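Household Textiles, Evening Section
Notes for Session 4: Washing, Drying and Putting Away
Prepared by Safta Ene

Welcome back, everyone, and thank you for bringing in so many things from your own cupboards last time. I loved the tablecloth from Sandu (Bogdan, please tell your aunt it was much admired), and I'm sorry we ran out of time before we got to the drying part, so I've folded it into tonight's notes.

1. Where we left off

We had been talking about how a woven cotton cloth behaves in water. The fibers swell, the yarns get fatter, and the whole weave pulls in on itself a little. Most of that happens in the first few washes, and a looser weave will generally pull in more than a tight one. If you're sewing your own towels for the final project, wash the yardage before you cut it. I skipped this once with a lovely length of linen and ended up with napkins that fit nobody's table, including mine!

2. Sorting

Sort by color first and then by weight. Kitchen cloths go in their own load, apart from bedding and clothes, and anything greasy gets a dab of dish soap rubbed in by hand and a little rest before washing. Go easy on fabric softener with anything meant for drying dishes or hands. It leaves a coating on the fibers, and a coated towel just pushes the water around. Cornel asked about vinegar. A little in the rinse is an old habit in many houses, but please don't ever mix it with bleach.

3. Drying and smoothing

Take things out of the washer soon after it stops, give each piece a good snap, and tug the corners gently so the edges run straight. A cloth left in a heap will dry with the heap in it, and then you're ironing creases that a minute of care would have saved you. For small pieces I like to lay them on a table and work from the middle outward with the flat of my hand.

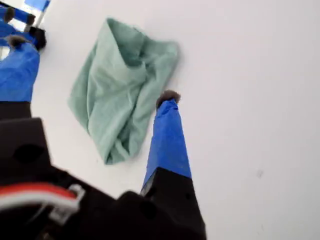
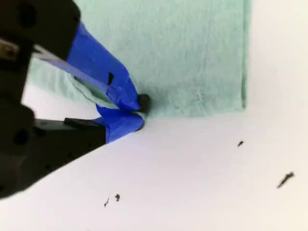

If you do iron, do it while cotton and linen still have some damp in them, and follow the direction of the threads. Pushing the iron on the diagonal stretches the cloth, and a square towel can come out looking like a kite. Embroidery goes face down on something thick and soft.

4. Folding and storing

Thirds, then half, is my own way for towels, though Valentin makes a good case for rolling them, and in a narrow drawer I think he's right. Put clean pieces at the bottom of the pile so that everything gets its turn. Let linens cool and dry fully before the cupboard door closes on them. Even a trace of damp will give you that musty smell, and in a bad case, mildew.

For next time

Please bring one old towel with a worn hem, plus thread to match. Tarek is going to show us his darning stitch, and we'll need the good lamps, so come a few minutes early if you can help carry them up.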